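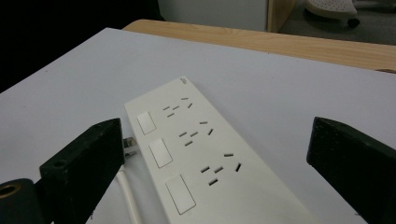 Stoswood ozone and methane flights: where we are

Quick one this time, proposal season, sorry. Leg two out of Helthorpe wrapped in June and the merged files are finally up, one file per flight plus the big one. 10-second averages. 2552 vertical profiles all told, of which 2126 passed the first round of checks. The rest are mostly inlet trouble on the early flights and we're not throwing them out yet. Ruxandra Moldovan thinks a good chunk can be rescued once the pressure correction is redone. Give her till the end of the year.

What's in the release: ozone, methane, CO, water vapor, black carbon, the usual met. What isn't: the nitrogen oxides. Calibration gas for that instrument drifted between legs and the Dinu group want to rerun the standards before anybody plots anything. Please dont use the field-version NOx you have on your laptop. You know who you are.
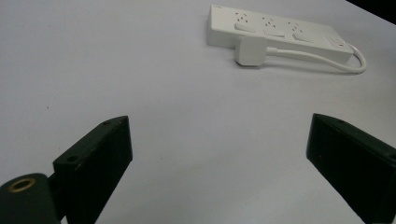 Methane over the wetlands came in higher than the model on nearly every low pass, below 1000 meters especially. Above that the two agree pretty well, so transport is probably fine and it's the surface fluxes that need work. Or the boundary layer is too deep in the model. Argument ongoing, see the notes from the last call.

Gatel users: the new reader handles the merged files but not the old per-instrument ones. Update first, then download. If your script dies on the time variable, it's seconds since midnight UTC on takeoff day, and yes it runs past 86400 on the overnight flights.

Flight 43 has been renamed 43b in the archive, the first try turned back after takeoff and has it's own folder now. Fix your lists.

Abstracts for the spring science meeting to Ruxandra, one page, no figures over half a page. Leg three planning call to follow, dates when we have the aircraft schedule.

Posted Oct 23, 2022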